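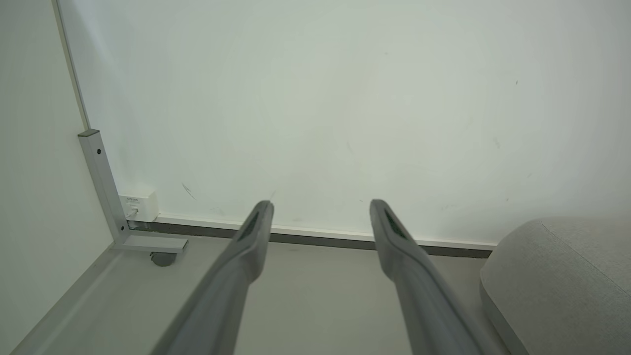 Our household collection for the arm passed 1000 recorded runs in August 2018, and we have now moved it out of the workshop and into lived-in rooms. Each run is one person guiding the arm through one small job while the wrist camera records. The early runs were all done at the same bench, and the system learned the bench a bit too well. It did poorly as soon as the background changed. So the new runs include plain stretches with the fingers open and nothing between them, facing things like a scuffed white wall, the corner of a grey cushion or a thin cable going into an outlet box. We label these "no target". The learner needs them as much as it needs the grasps, and we had only 152 of them before this round.

Deolinda Mendes is looking after the labels. She asks that anyone recording hold the open position for 4 seconds at the start of a run, then begin the job. If you bump the arm, keep the recording and mark it "bumped". Please don't delete it. Runs with no label at all go back to the person who made them.

Teófilo Restrepo has split the set in two. The workshop runs are now called Messina and the home runs are called Pasari. We train on both and test on rooms that appear in neither. Pasari stands at 400 runs and is short on kitchens and hallways. If you can lend a room for an afternoon, write to Teófilo through the Voltstead office. He will bring the arm and the spare finger pads.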